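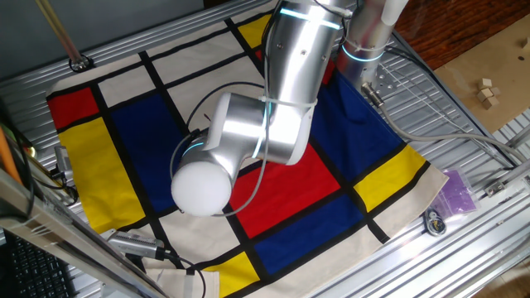
Week 6 handout: The grid on the tablecloth

Course: Pattern and Print at Home, Kornoscombe evening program
Bring this on Saturday along with your ruler and your own cloth.

1. What people claim about it

The usual line is that a grid of black bars and primary colors is "balanced." I have read this in three textbooks and on the Umdale sales sheet, and none of them says how you would check. The sheet also says the print "orders a room." A cloth orders a room about as much as a clean plate does.

What we can check is smaller. Black bars between the patches keep red from sitting right up against blue. The off-white areas give the eye somewhere to go, and they are also where every crumb shows. Straight lines make a crooked cloth look crooked. A floral hides that, and a grid gives you away from across the room.
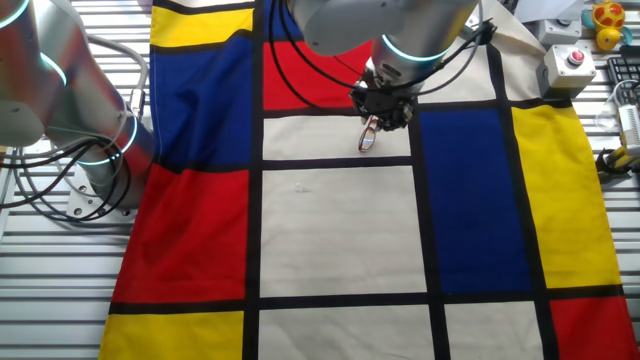 2. Laying it out

Line up one black bar with one edge of the table and leave the others alone. If the table has grooves or slats, you already have a set of straight lines and they will argue with yours. Beginners pull at all four corners and end up with a skewed cloth plus wrinkles.

Starkeck recommends pressing along the black lines first. I tried it and saw no difference. Try it yourself and write down what you get — "looks nicer" is not a result.

3. Small objects on a big pattern

Thin things suffer most. Eyeglasses with reddish or purplish frames read well enough against off-white, where there is only one dark outline to follow. Put a thin frame near a thick black bar and the bar wins.

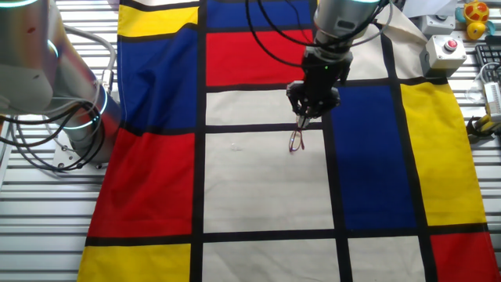

The Nimri catalog advises setting small items on the yellow "for warmth." I would want to see that tested before repeating it. Our own cloths may behave differently anyway, as the dye lots vary (look for 2650 or 2934 on the label).

For next time: put your glasses, or any thin object, on each color in turn. Stand at the far wall and note where you lose the outline. Do it once in daylight and once under the ceiling lamp. Half a page is plenty, and please leave out the word "balance."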